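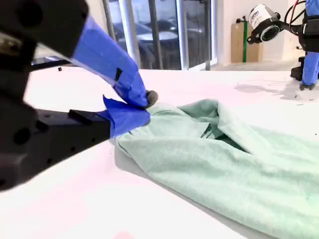
Blue-taped fingers pinching a gathered bunch of cloth.

2022-01-29
Notebook, banner and sponsor panel work, Vedadano arts festival

Test prints on the cotton banner stock. Jorden screen, water-based black, one pull per panel. 12 panels printed, 8 acceptable. The other four show bleed along the long edge of the sponsor block, worst where the type is under 48 pt. Heavier squeegee pressure made it worse. Next run: same screen, less ink, two light pulls.

Cured two of the good panels with the flat press and left the rest to air dry. Will compare after washing. Do not stack the air-dried ones before Monday.

Sponsor list: Athina Lambrakis sent the revised text. Cluka moves up to the top tier, Pintér stays where it was but needs the accent on the e. The old film has it without. New film required for that line only; the remainder can be masked and reused.

Layout for the street banners is unresolved. The council wants all supporters on every banner. At the current type size the block takes nearly half the height and leaves too little for the artwork. Options are a smaller block on each banner with the full list on the entry panel, or two banner versions. I prefer the first. Athina to ask.

Hems: 156 cm finished width, double fold, grommets at the corners and center. Sample hem puckered at the second fold. Lowered the top tension and lengthened the stitch, better but still uneven near the grommet. Try pressing the fold before sewing.

Stock left is enough for the second test but not for the September set. Order after the layout is settled.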